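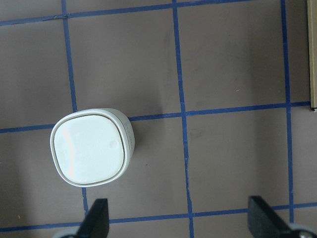
T. Wu
Controls software, Reddale

I have been putting off writing about Plullar because I wanted to like it. We've had it on the Reddale cell long enough for me to have opinions, and people keep asking me in messages whether they should move off their old planning stack. So these are my opinions, and they are mostly grumbles.

If you haven't run into it, Plullar is a motion planner with a task layer bolted on top. You give it a goal like "take the container and put it in that cell" and it works out the grasp, the approach, the path and the release. For perception we run Flisa, which finds the objects and hands over a pose for each one. Both get sold (well, promoted, the licenses are free) with the same word, and the word is "seamless." I've started to flinch when I read it.

The seam is easy to find. Flisa publishes poses at 30 Hz. Plullar reads one of them, once, at the moment it starts planning. Everything Flisa learns after that is thrown away until the next plan request. On our machine a plan takes 545 milliseconds at the median, so the arm sets out on information that is already half a second stale, and then it moves, and the information gets older. For a container sitting on a table this doesn't matter at all. It also means that all the nice demo clips of containers sitting on tables tell you very little about the software.

I asked about this on the project forum. The answer was that I could re-plan continuously if I wanted. I could, at under two plans a second, with a fresh path each time that has no obligation to look like the last one. We tried it. The arm hesitated at every hand-off and then changed its mind about which side to approach from. We turned it off.

Now the tape. We use a taped grid because it gives everyone a shared language for placements, and because you can look at a result and see that it's in the wrong cell without opening a log. Blue tape, put down by hand. It wiggles and it slants, and there's one crossing where somebody clearly lost an argument with the roll. I have no problem with any of that. I have a problem with the evaluation script, which takes an ideal grid, fits it to the tape, and then reports placement error to a tenth of a millimeter. The line itself wanders by more than that! You can't measure to a tenth of a millimeter against something laid down by a person leaning over a table, and yet I have seen that number copied into a slide as if it came off a granite block.

A container parked right on top of a crossing is another good way to annoy the script. It wants to know which cell the thing belongs to, and the right answer is "none in particular." The script says a cell anyway. It picks whichever center is nearest, and if Flisa's pose shifts a hair between readings, the container changes cells without having moved. I lost most of an afternoon to what I thought was a bug in the release step before I plotted the raw poses and saw the label flipping back and forth. There's an "ambiguous" state in the data format. Nothing ever sets it.

And a smooth white lid is a nasty thing to give a vision system. Rounded corners, glossy streak down one side, hardly any texture. Flisa is very sure about where the middle is and much less sure about how it's turned, but it gives you one confidence number for the whole pose, so you'd never guess. I now ignore the rotation on anything that close to symmetric and let the fingers sort it out. They open wide and they're forgiving. Half of what gets credited to planning in this business belongs to the fingers.
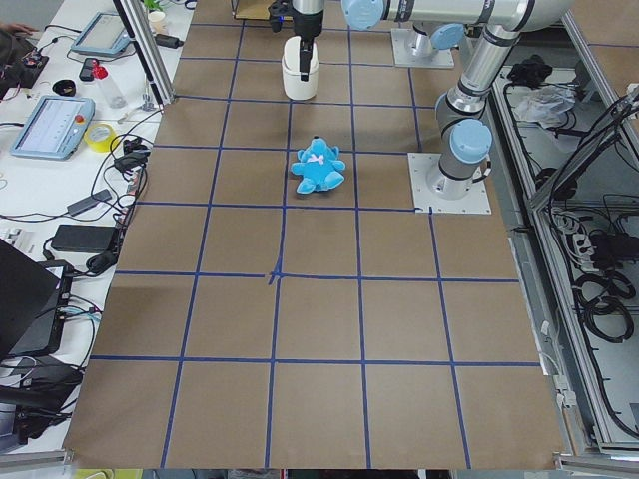

The white container in the gripper, with the bear one cell down.

Soft things are where I expected Plullar to do badly, and it did, though in a different way than I'd guessed. The planner keeps a collision model of every object it isn't currently handling. A rigid thing gets a decent fit. The bear gets a box. It's lying there with its arms and legs out, so the box has to be big enough to hold all of that, and it ends up being mostly air. Then you ask for a placement in the neighboring cell and Plullar tells you no valid path exists, with the bear plainly not in anybody's way.

You can shrink the box. There's a padding setting, and it accepts negative values, which I found by reading the source. You can also mark an object as "soft," and according to the docs this allows light contact. What it does in our version is remove the object from collision checking entirely. I'd call that a different feature.

All of these settings live in one file. Ours has grown to 1624 lines, most of them generated, and a second arm nearly doubles it since every entry that mentions a joint has to be said again under another name. Comments don't survive the generator. If you edit by hand and later run the setup tool, your edits go too, without a warning. I keep mine in a separate patch and apply it after. It's a silly way to work and I'd recommend it to anyone.

About the success rate. The release notes say the new version is more reliable, with a chart. I ran 400 pick-and-place cycles on the old version and the same again on the new one, same start poses, same objects, and I can't tell them apart. Maybe the gain shows up on some other arm. Maybe it shows up in simulation, where the tape is straight. I'd believe either if someone posted the logs.

What I do like: the trajectory viewer is excellent. You can scrub back through a failed plan and see which object it thought it was hitting, and that's how I found the bear box in the first place. The joint limit handling is solid too, and I haven't had a single nasty surprise near the edge of reach. Whoever wrote those parts has stood next to an arm with a pendant in hand.

So, should you switch? If your current stack plans a sane path and you understand its config file, I wouldn't. If you're starting from nothing, Plullar is fine, but write your own evaluation and make it say "ambiguous" when it should. My version of the script is ugly and has our cell's dimensions baked in. I'll post it once I've pulled those out, probably in January.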